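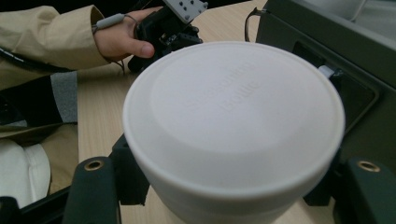 What is the best way to store flour, rice and oats at home?
Put them in a dry container with a lid that fits, keep it away from the stove, and write the date on it.

Pantry swap returns to the Kuvwood kitchen hall this March

KUVWOOD – The Gondau Pantry Project will open its doors again in March for a month of refilling, sorting and sharing, and we could not be happier about it. Bring whatever tubs and canisters you have at home (big, small, scratched, missing a label, all fine!) and fill them from the bulk bins along the back wall.

Last year 171 households took part and 1,085 containers went home full. Flour was the runaway favorite, with rolled oats close behind and a late rush on split peas that we did not see coming. This time we have ordered more peas.

The hall on MacAulay Street opens at 10 a.m. and the last fill is at 4 p.m. There will be 25 bulk bins, up from last year, and 2 weighing tables so the line moves faster. Please weigh your container empty, with its lid off, before you go to the bins. The tables have pencils and tape for marking the weight on the side.

White plastic tubs with round lids are especially welcome on the swap shelf. They stack well, they hold a good amount of flour, and people ask for them every year. Wash them in warm soapy water and let them dry overnight with the lid off – even a little damp will spoil a batch of flour. Tubs that have held paint, cleaners or garden products can't be used for food, so please leave those at home.

New this year is a short morning session on packing a pantry shelf, with time to try it out on the hall's own shelving. We'll cover what goes low, what goes high, and how to use up the half bags that gather at the back. Bring a picture of your own shelf if you'd like ideas. The messier ones make for great conversation!

Zemura Dry Goods is supplying the oats, rice and beans at cost. Entry is free, and you pay only for what you fill. Cash and cards are both accepted.

Questions about the swap shelf or the morning session can be left at the hall's front desk during opening hours.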